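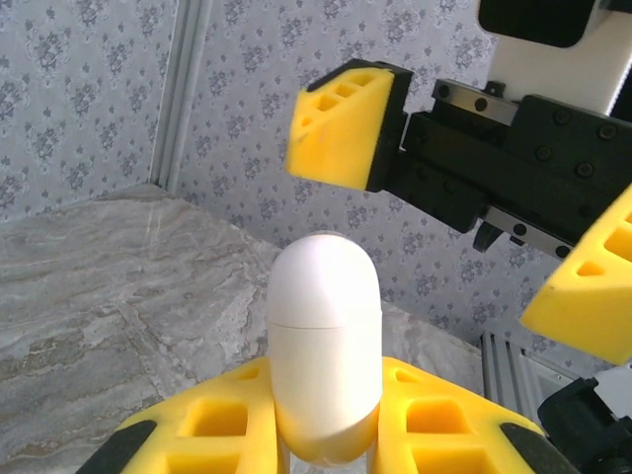
Automation at Skidham: The Two-Arm Handling Cells
Gallery published April 20, 2023

Lillora began introducing paired robot arms at its Skidham site in October. The site now has 4 cells and employs 50 people in handling and inspection. No positions were removed under the program. Staff who formerly spent full shifts on repetitive handling now divide their time between the cells and final inspection, and each has completed 5 days of paid training.

Work at the cell
The two arms share one tabletop and can work on the same item together. Operators set out the parts, start the routine and decide when an item should be taken back for handling by hand. 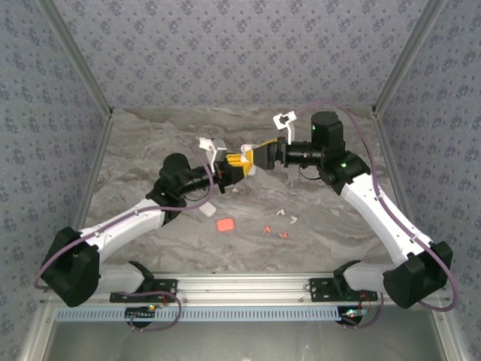 Both grippers meet over the tabletop, with small loose pieces lying below them.

Changes to the working day
Máté Kun, shift lead, reports that the largest adjustment has been in attention. "My team used to go home with sore wrists," he said. "Now they go home having made a great many small decisions, and we have had to plan breaks around that." Job rotation was revised in response, and operators change stations every two hours.

Small, smooth items such as these white cases remain part of the daily practice work.
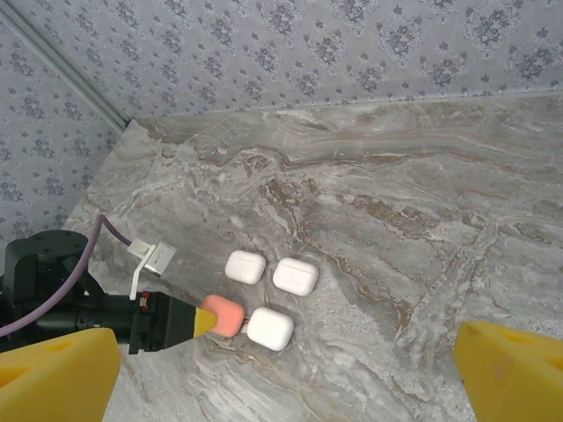
Training and contacts
New operators complete the Zedine course before working at a cell. Questions about rotation or pay grades should be directed to the Szabó Building office.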